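Kettles, limescale and whether a filter jug is worth it

Home and Kitchen > Small appliances
Page 1 of 1

marshgate_tim
Joined: August
Posts: 30

We moved to Nustside in the spring and the water is hard enough that the kettle furs up inside a fortnight. The supplier's website gives 281 mg per litre for our postcode. At the old house I descaled twice a year. Now there are white flakes in the tea by the second weekend and the element sounds like a gravel lorry.

I've been using the sachets from the supermarket but they add up. Is it worth getting a filter jug, or do I just descale more often and put up with it? Two of us in the house, both drink a lot of tea.

pennywort
Posts: 600

Citric acid powder, bought in a big bag. The sachets are mostly the same thing in a smaller packet. Two tablespoons in a full kettle, boil it, leave it twenty minutes, tip it out and boil once with plain water. Don't lean over it when it goes in as it fizzes up.

The jug does work but you have to keep buying cartridges and you have to remember to fill it. We had one for a year and it ended up in the garage.

Oldbrook
Posts: 229

Disagree about the jug. We are in a hard area too and I haven't descaled since Christmas. The tea tastes better and there's no skin on top. The cartridges last us five weeks, not the four it says on the box.

Keep the jug in the fridge door and fill it when you take it out. It becomes a habit.

pennywort

Five weeks with two tea drinkers at 281? I doubt it's doing much by the end. Ours had scale coming back in the third week. You won't see it in the jug but you will in the kettle.

Oldbrook

I can only tell you what's in my kettle, and there isn't any.

kettering_jo
Posts: 74

White vinegar does the job as well. Half vinegar, half water, leave it overnight, don't boil it unless you want the whole downstairs to smell like a chip shop. Rinse three or four times.

What kettle have you got? Ours is a Tresitz with the flat base and it wipes clean. The one before had an exposed coil and was a nightmare.

marshgate_tim

It's a Prondby, the 1.7 litre one with the glass sides, so you see every bit of it. Flat base. There's a mesh in the spout that clogs first.

kettering_jo

Take the mesh out. It should lift up and then towards you. Stand it in a mug of vinegar while you do the rest, then go over it with an old toothbrush. If the flakes are getting in your tea the mesh has probably got a gap down one side where it isn't seated.

dunnock
Posts: 112

Please don't use vinegar on anything with a rubber seal round the window. I did it weekly on a glass kettle and it started weeping at the bottom after a few months. Might have gone anyway but I went over to citric acid and the replacement has been fine.

For the tide line on the outside and round the lid, a bit of tissue twisted into a point and dipped in the solution gets into the groove better than a cloth. Same for round the base of taps.

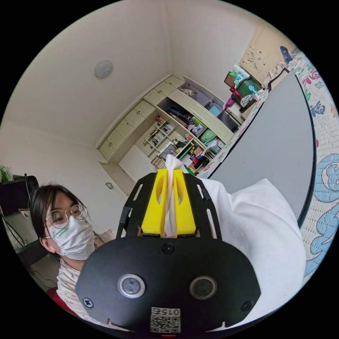

Photo: dunnock

You want it twisted fairly tight or it falls to bits once it's wet. Leave it sitting in the groove for ten minutes, then wipe round.

Oldbrook

Cotton buds are easier.

dunnock

They are if you have them in. We never do.

pennywort

Whatever you use, empty the kettle at night. Half of it comes from water sitting there and being boiled again and again. Only put in what you need for the mugs.

marshgate_tim

Thanks all. Got the mesh out last night and there was a gap on the left, it wasn't clipped in. Soaked it in vinegar on its own and did the kettle with citric acid. It's like new inside and much quieter. No flakes this morning.

I'll try emptying it at night for a month before I spend anything on a jug. Has anyone had one of the Tudose softeners that go under the sink? My neighbour keeps on about his.

kettering_jo

My sister has one. It's good but it takes up the whole cupboard and you're hauling salt blocks in from the car. She has a separate tap for drinking water, so it did nothing for her kettle. Worth asking your neighbour which tap he fills his from.

marshgate_tim

Will do. I'm seeing him on Tuesday.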